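Datasets > Local records > Vomotbridge Bus Shelter Survey

Print this page | E-mail this page

# Vomotbridge Bus Shelter Survey

## What it is

A table of every bus shelter in the district of Vomotbridge, with notes on roofs, seats, lighting, timetables and the general likelihood of staying dry. It holds 2,014 rows. Each row is one visit to one stop, so a stop with a long and troubled history will turn up several times, rather like the number 60 bus on a good morning after an hour of nothing.

The last full update was on 22/04/2024. Small fixes have gone in since, mostly spelling.

## Why it exists

The council has a list of shelters. The bus company has a list of shelters. The two lists agree on the name of the district. I wanted to know whether the stop at the top of Grendmont Hill had a roof, and the council said yes, the bus company said there was no such stop, and I stood at it in the rain for 20 minutes forming my own view. The table grew from there.

## Files

- `shelters.csv` — the main table
- `stops.csv` — 603 stops, one row each, with the name on the sign and the name people use
- `notes.txt` — longer remarks that would not fit in a cell, kept in the order I wrote them
- `old/` — earlier versions, including the one where all the columns had slipped by one and every seat was made of "Tuesday service"

## Columns in the main table

`stop_id` is mine. It does not match the council's number or the bus company's number, which do not match each other.

`roof` is yes, no or partly. "Partly" covers anything from a missing panel to a single brave strip along the back.

`seat` is bench, perch, none or wall. A perch is one of those sloping ledges designed by someone who has never carried shopping. A wall only counts if it is low enough to sit on and its owner doesn't come out to ask what you are doing.

`timetable` records whether one is on show. `timetable_true` records whether it was right on the day. Please don't work out an average for the second column. I did, and it spoiled my tea.

`wind` is a score from 0 to 5, made by standing in the shelter and holding up a paper hanky. I know this is not science. I did use the same brand of hanky throughout. 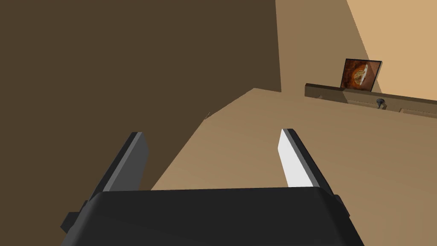 `bin` was added in version two after several requests. Empty cells in the early rows mean that I didn't look, and should not be read as "no bin". There is a bin at the Ospina Road terminus that has been moved so often I gave it its own line in the notes.

`light` is yes only if I saw it working after dark. Most visits were in daylight, so most cells are blank, and a blank tells you more about my bedtime than about the lamp.

## How the visits were done

By bus, where possible. Stops on the Cornia estate were done on foot, as the route there is a loop that runs one way only and the driver began to worry about me. Each stop was visited at least once, and again if a reader wrote in to say I had it wrong. They were usually right, and always polite, apart from the matter of the green shelter, which I still say is blue.

## Known problems

- The two stops outside the Grendmont library share a shelter. It appears under both, so anyone counting roofs will find one too many.
- Stops that were renamed in May keep their old names in `old/` and nowhere else.
- Some notes use "opposite" without saying opposite what. I knew at the time.
- Request stops on the Ospina side may be missing. Several are marked only by local memory and a worn patch of grass.

## Using the data

Use it for whatever you like, including arguing with the council. A mention would be kind. If you publish a map from it, please check the coordinates first — three stops were in the river for most of version one.

## Corrections

Send them by the usual form, with the `stop_id` and what you found. "The seat has gone" is a perfectly good report. "The seat has gone and so has the shelter" is also fine, but do look across the road before you send it.

Print this page | E-mail this page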